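Careers | Laboratory and Technical
Print this page | E-mail this page

Textile Test Technician, Belberg

Trero seeks a full-time technician for its fabric testing laboratory in Belberg. The position reports to the laboratory manager, Saulius Pētersons, and is open from March 2026.

The technician prepares specimens of woven and nonwoven fabric, runs abrasion and tensile tests, and enters results in the Endo records system. A standard abrasion run is 2000 cycles. The laboratory completed more than 51 test series in January.

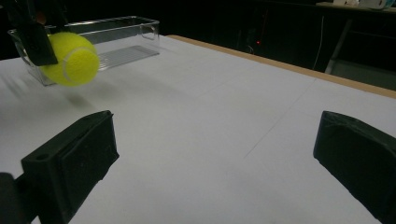

Is shift work required?
The position is days only, with one late finish per month for equipment calibration.

Requirements:
– Two-year technical degree or equivalent work experience
– Ability to read and follow written test methods
– Working knowledge of spreadsheets
– Normal color vision, for grading fade and stain samples

Experience with seam strength testing is useful – training is provided for all other methods. New hires complete five weeks of supervised work before signing test reports. Travel to the Adeleke mill is occasional and paid.
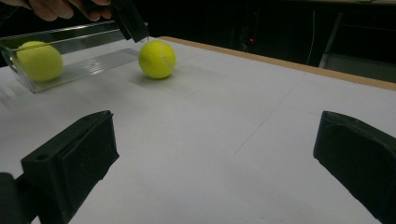 White table with tan wooden edging.

Send a resume and the names of two references to the laboratory manager, quoting job number 1429. Incomplete applications are not reviewed.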